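Cable puente

El cable puente (tambien llamado jumper o cable de prototipado) es un conductor eléctrico corto, aislado, que une dos puntos de un circuito sin soldadura. Uso habitual en enseñanza, reparación y montajes provisionales. No confundir con los cables de arranque de automóvil, que en algunos países reciben el mismo nombre.

Tipos

Según los extremos: macho-macho, macho-hembra y hembra-hembra. También con pinza de cocodrilo, más gruesos. Los de núcleo rígido se cortan a medida y quedan pegados a la placa de pruebas; los flexibles aguantan mejor el doblado, pero el terminal se afloja con el uso. Se venden sueltos o en cinta, para ir separando a mano.
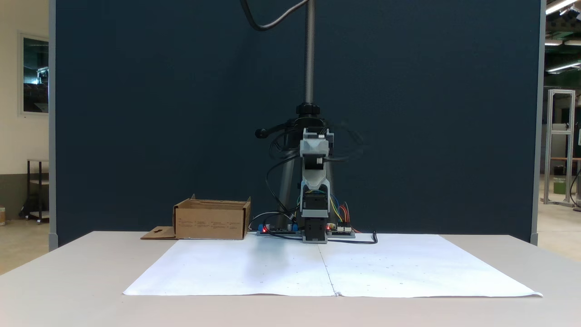 El color del aislante no cambia nada en lo eléctrico. Es pura convención: rojo para la alimentación, negro para masa, el resto para señales, a gusto de cada uno. En un montaje con hilos azul, amarillo y rojo que bajan hasta una placa de circuito pequeña, como el de la fotografía, el color ayuda a seguir cada línea con la vista, aunque no garantiza su función. Conviene anotarlo en el esquema.

Historia

Antes de las placas de pruebas se usaba hilo de campanilla pelado a navaja, sujeto con tornillos o enrollado en clavos. El manual escolar de Tamara Moroz, editado en Clonska, dedicaba 38 páginas a estas conexiones y recomendaba no pasar de 200 milímetros por tramo. El taller Rellen vendió despues juegos ya cortados, en seis colores.

Fallos frecuentes

Falso contacto, terminal doblado, rotura interna del hilo sin daño visible en la funda. Se comprueba con un polímetro en continuidad, moviendo el cable mientras se mide.

Véase también: placa de pruebas, conector, calibre de alambre.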